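Avthorpe releases Sallard 2, motion planning software for two-arm work cells

November 14, 2024

Hi, I'm Wendy Marsden, I run the software side at Avthorpe, and I get to write this one myself because I begged! Sallard 2 is out today. It plans for two arms over one table, and it keeps them from reaching into each other's space while they pick up small parts.
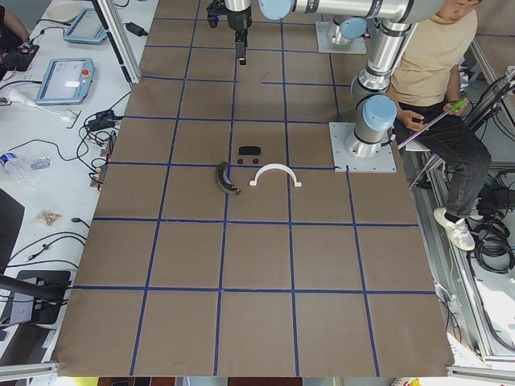 The big change is the shared planner. In the first Sallard each arm had its own plan and one of them always had to wait (you could make coffee in the meantime). Now both paths come out of a single solve, and the planner updates it every 82 milliseconds as new views come in.

We also rewrote calibration from scratch. You lay down a tape grid, Sallard 2 looks for the line crossings, and it carries on if a strip has a gap or a ragged end. Vivek Sisodia on my team spent most of January on that and I still owe him lunch.
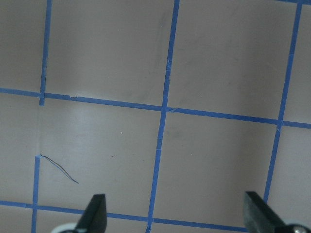

Photo: Avthorpe

Perception ships with 24 part models ready to use, brake pads and brackets among them, and you can add your own from a CAD file or a handful of views. The Kinyua plug-in for logging works as before – no new license, no new config format.

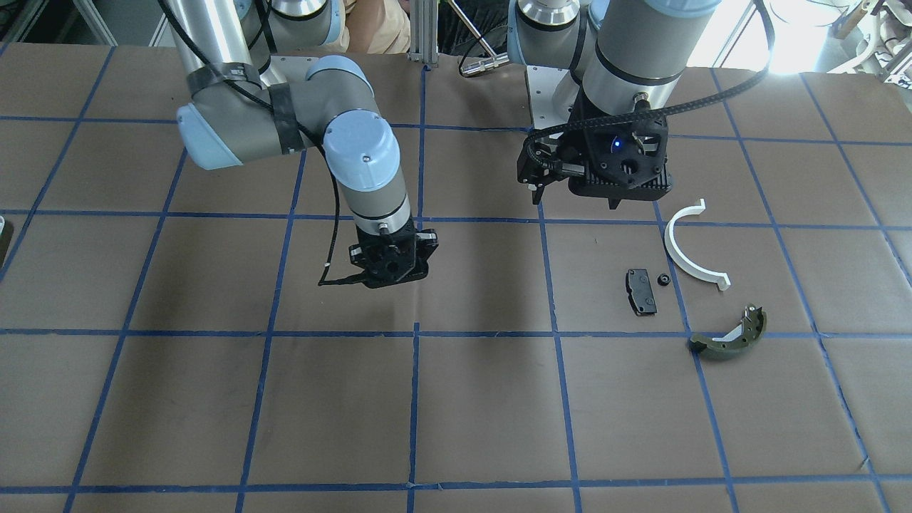 Do I need to replace my current controller to run Sallard 2?
Any controller that ran the first version will run this one. Install the update, redo the calibration once, and your saved tasks will open as usual.

Mirta Tapia, who leads testing, put it through 2000 planned picks before she'd let me announce anything, and she sent back a very long list. We fixed the list! The one item left is slow start-up on cells with more than 200 saved tasks, and a patch is on the way.
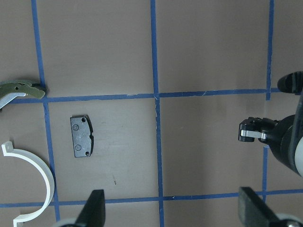
Existing customers get the upgrade free through their Avthorpe account. New licenses are sold by us and by our partner Bomside. For press questions or a demo, ask for Roland Oakley at the Avthorpe press desk.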